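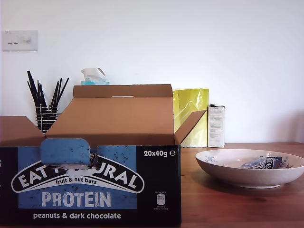
Hi Conceição, it's me again with the September update on the Gosum walking school bus. You asked for the short version this time, so I'll try (you know how I get!).

We now have 93 kids signed up, and 30 of them walk with us every single morning, whatever the sky is doing. The Brokitz route is the busy one. It starts outside the library at 7:40 and picks up so many families on the hill that Fergus Cairns has split it into a front group and a back group, with a grown-up at each end.
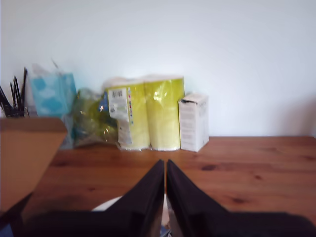

The Mirnik route has been harder going. The city dug up the sidewalk by the bridge and we had to send everyone the long way, past the tire shop, and we lost a few families who just couldn't leave the house that early. Yevhen Harasym walked the detour with a stopwatch and found a cut through the church parking lot that saves us a good chunk of it. The church said fine, as long as we stay off the new grass.

Training went well! We had 23 parents through the crossing course, and Belmiro Figueiredo taught most of it in his driveway with chalk lines for the road. I still want a proper evening on what to do when a kid doesn't show up at a stop, as we've been handling that by group text and it's messy. 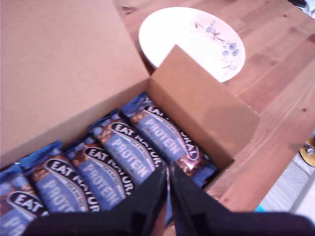 Money next. The vests and the stop signs are paid for and they came in under what we told you. I'd like to move what's left over to reflective bands before the mornings get dark, if you're okay with that. Nuno Amaral has the receipts and will send them in one bundle.
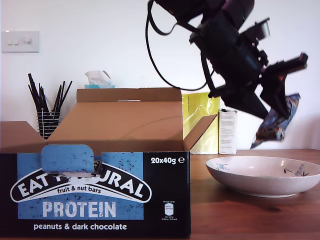
Do we still plan to open the Kyei route this school year?

We'd like to start it after winter break, but it needs 2 more trained leaders first, and I won't put kids on that road without them. I'm asking at pickup all next week and I'll call you once I have names.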